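Ornuswood and Stilex agree supply of low-emission board for rented homes

Ornuswood has signed a supply agreement with the fittings maker Stilex covering melamine-faced board for hallway and entrance storage. Deliveries to the Stilex works at Parri begin in July. The agreement runs for two years and can be extended once by the same period.

The board is sold under the name Ceswood and comes in 16 mm and 18 mm thicknesses. Stilex will use the thinner grade for side panels and backs, and the thicker grade for shelves and any part that carries hooks or rails. Both grades are pressed with a binder that contains no added formaldehyde.

"Hallway units take more knocks than kitchen units and are usually built from worse material," said Vratislav Dvořáček, technical director at Ornuswood. "Screw holding near the edge was the main point in our talks with Stilex. We changed the core density twice before both sides signed off the sample panels."

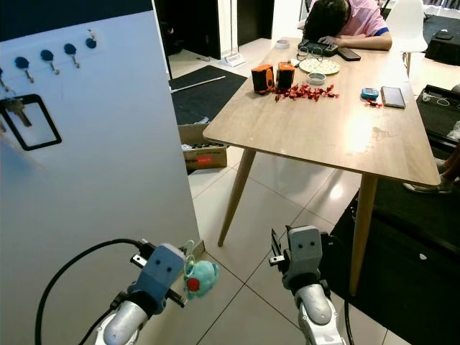 Under the agreement Stilex will order full sheets and cut them at Parri. Offcuts longer than 400 mm are kept for drawer parts. Shorter pieces go back to Ornuswood on the return lorry and are chipped for the core layer of new board. Edge banding is bought separately and is not part of the contract.

Stilex supplies landlords and housing associations, and fits out 79 buildings under its present maintenance contracts. Existing units will stay in place until they are due for replacement. Hole spacing is unchanged, so doors and shelves in the new board can be fitted to older carcasses - hinges included.

"Our fitters wanted the same drilling pattern and a white that matches what is already on the wall," said Charalambos Tsolakis, head of purchasing at Stilex. "Price came after that."

Ceswood board is available to other trade buyers in white, light grey and black. Lead time is three weeks for full pallets. Data sheets and cut samples can be requested from the Ornuswood sales office.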